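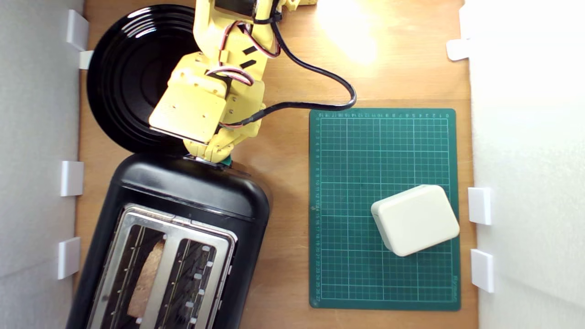
Pultenska in September

We got off the number 46 tram at the old salt dock and walked up into Pultenska, the quarter behind Tonard's main station. Ten years back it was mostly warehouses. Now the ground floors are cafes and repair shops, with flats above.

The Meinecke building was holding its open day. It used to be a rope works and has 129 studios over four storeys. Entry was free, but you need a ticket for the roof, and the last slot is at 4pm. The stairs are steep and the lift was out of use.

Lunch was at Flulleo on the corner: bean soup, rye bread and a decent plum cake. They take cards only. After that we followed the canal path back to the station. It is paved all the way and has benches at both bridges.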